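Sleeper train or bus to Kornum?

cisgate_sam
Two of us are heading up to Kornum in October. The night train is 165 each with a berth, the bus is 60. Is the train worth it?

Yagi_T
Took it last fall and loved it! I slept right through to Irunstead – and I never sleep on trains.

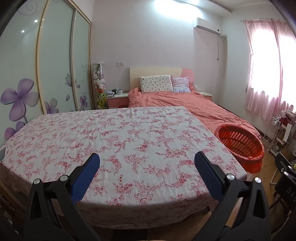

Then you get breakfast while the hills go by, so you're saving a hotel night too.

oda_bound
Gotta disagree. I was awake all night. Take the bus and spend the difference on dinner.

cisgate_sam
Ugh, now I'm torn. Leaning train.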